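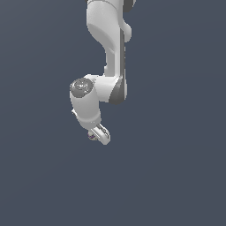
Eldana Gudeta asks why a machine that can weld a car body still can't empty a laundry hamper, and she wants an answer that doesn't come down to "give it five more years." Most of this session is an attempt at one. Read these notes before the lab, and bring the chore sheet from last week with at least one row filled in.

## Session 6: Picking up, holding, putting away

### 1. What we mean by a chore

A chore, for this course, is a job with three features:

- It is done in a place that was set up for people.
- The objects are not always in the same spot.
- Someone will notice if it is done badly.

Welding a car body fails the first two. The part arrives in a fixture, the fixture is in a known position, and the path is the same on every cycle. Clearing toys off a living room floor meets all three. So does restocking a returns shelf in a small warehouse, and that's why we treat household and shop-floor work together.

Note the difference between a *task* and a *chore* as we use the words. "Close the fingers on a ball" is a task. "Put the toys away" is a chore, and it contains many tasks, plus the decisions about which one comes next. Vendors often show a task and advertise a chore.

### 2. The parts of a pick

We break a single pick into five steps. Use these names in your lab report.

1. **Find.** Work out what the object is and where it is.
2. **Approach.** Move the arm so the gripper can reach the object without hitting anything else.
3. **Align.** Turn the wrist so the fingers will land on either side of the object.
4. **Close.** Bring the fingers together until contact is firm.
5. **Lift and check.** Raise the object and confirm it came along.

The fifth step gets left out of student programs more than any other. A program without a check will carry an empty gripper to the bin, open it, and report success. — If your log says "placed" and the object is still where it started, look here first.

### 3. Balls, and why they are in the exercises

A ball sounds easy. It has no handle to find and no right way up, so the Align step is simple in one respect: any direction of approach is as good as another. The trouble comes at Close. Flat fingers touch a round object over a small area. If they meet it above its widest point, squeezing pushes it down and out. If one finger arrives early, the ball rolls.

Size matters too. A two-finger gripper has a maximum opening, and an object wider than that can't be gripped across the middle no matter how good the software is. Check the opening against the object before you write any code.

For the exercises in the simulator:

- Start with the gripper empty and the arm clear of the object.
- Put the fingers level with the widest part of the ball, or slightly below it.
- Close slowly. Record the position of each finger at first contact.
- Lift a short distance and hold before moving sideways.

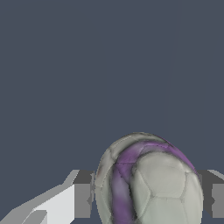
Why not practice on the real arm from the start?

Simulation is cheaper to get wrong. A bad command in software costs a restart, and a bad command on hardware can cost a finger pad or a week of waiting for parts. The weakness is contact: friction, softness and small slips are hard to model, so a grip that holds on the screen may not hold on the bench. Plan on tuning it again.

### 4. Case: the Treden returns shelf

Treden ran a trial in September with one arm sorting mixed returned goods into bins. Over the trial the arm attempted 2419 picks. Of these, 530 needed a person to step in. The arm spent most of its time on boxed goods, which it handled well. Soft bags, nets and anything round made up a small share of the goods and a large share of the stops.

Work out the rate for yourselves: a person was needed on more than one pick in five. Whether that is acceptable depends on how long each stop takes and how far the person has to walk. Treden kept the arm for boxes and went back to hand sorting for the rest.

The Prorkora kitchen trial had a different problem. Single picks were reliable, but clearing a table took 31 picks in a row, with no step in the program for recovering from a miss. Even a pick that works 98 times in 100 will get through a chain that long without a miss only a little more than half the time.

### 5. So, can they do it yet?

Our working position for the course:

| Kind of work | State of things |
|---|---|
| Same object, same place | Routine |
| Known objects, shifting places | Works, with a person nearby |
| Mixed objects, tidy room | Partly, slowly |
| Mixed objects, lived-in room | Not yet |

You are free to disagree with any row. Irfan Rajput moved the third row down a level in his version of these notes, on the grounds that "partly" hides too much. If you argue for a change, say what you would measure.

### For the lab

- Run 20 picks without changing any settings between them. Log every one, including the failures.
- For each failure, name the step from section 2 where it went wrong.
- Change one setting and run the same number again.
- Write half a page on which chore from your sheet the result tells you something about — and which it doesn't.

Reading for next time: the handout on Chong's bin-packing method, pages with the worked example only. The Zerero material on mobile bases has moved to Session 8.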